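Girnora Two-Arm Tabletop Kit – Set-Up Guide
Section 4: Your first tidy-up task
Posted in March by the Hultbridge guides desk

Now for the fun part! Your arms are bolted down, the cables are in, and both grippers have passed the open-and-close check from Section 3. In this section you'll lay out a table, teach the arms where things are, and record a first run with the vanity set. It's a lovely task to start on, with big easy targets (the box itself), small fussy ones (the drawer knobs), and a bag of brushes that never lies the same way two times in a row.
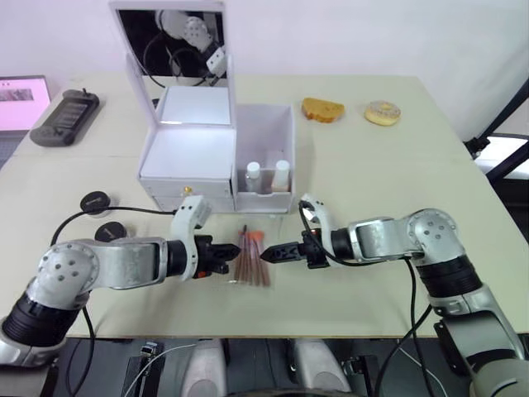
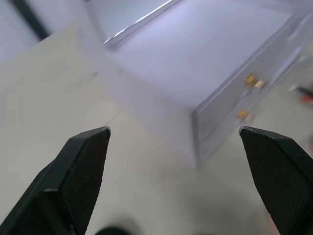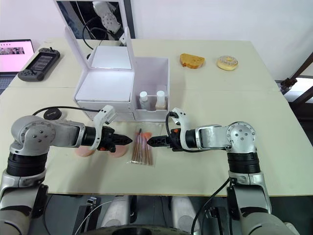
Fig. 4-1 to 4-3. The vanity task: both arms at the bagged brushes (first and third views), and the white cabinet with its gold knobs from the gripper (second view).

4.1 Lay out the table

1. Clear a work area that both arms can reach. Keep it pale and plain if you can – the Idska software finds edges much faster on a light surface.
2. Place the vanity box toward the back, centered between the arms, with its drawer facing the robot.
3. Raise the mirrored lid all the way.
4. Stand the small bottles in the side compartment, caps on and tight.
5. Lay the brush bag near the front, where the two grippers can meet over it.
6. Add a couple of unrelated items near the back edge if you like. We're big fans of this step, and toy food works great. A policy that learns with a bit of clutter copes far better when you move it to a real dresser.

Note: The mirror will show the arms. Leave it in view. You may see a ghost box flicker in the Idska preview during the first scan, and it goes away once the scan is saved.

CAUTION: Keep hands, hair and sleeves out of the space between the grippers whenever the arms are powered. Press Hold before you reach in, even just to nudge a sponge.

4.2 Set grip force

1. Open Idska on the laptop and choose Grippers > Force.
2. Set both sides to 140 for the brush bag. The scale runs to 500, so there is plenty left for heavier things, but thin plastic splits easily.
3. Pick up the bag with the left gripper, lift it a little, and put it back.
4. Repeat with the right.
5. If the bag slips, go up in small steps. If it creases and stays creased, come back down.

Note: For the drawer knobs, switch to the Small Parts preset. The textured pads do most of the work here, so wipe them with a dry cloth first.

4.3 Line up the wrist view

1. Jog one arm until the drawer front fills most of the wrist picture.
2. Open the gripper wide. Both fingertips should be in the picture, one on each side.
3. Turn the wrist slowly until the knob you want sits between the tips.
4. Tap Save Pose and give it a name you'll recognize next month.

If a fingertip is missing from view, the camera bracket has shifted. Go back to Section 2 and tighten it.

4.4 Record a run

1. Send both arms to Home.
2. Tap Record and wait for the tone.
3. Guide the arms through the task at an easy pace. Slow is fine – pauses get trimmed.
4. Tap Stop, watch the replay, then keep or discard.

Try for 2 good runs before you change anything on the table, then shift the bag a little and go again. The first time the arms follow you over to the bag and close on it together is a real treat, and you'll want to show everyone in the building.

CAUTION: Do not leave a replay running unattended. If you see error 317, an arm has met something it didn't expect. Press Hold, clear the table, and send both arms Home before restarting.

Shares: 140 | Comments: 2

Related guides
Section 3: Gripper checks and cable routing
Section 5: Sorting small items with Idska
Swapping finger pads on the Girnora kit
Using the Suominen table clamp with two arms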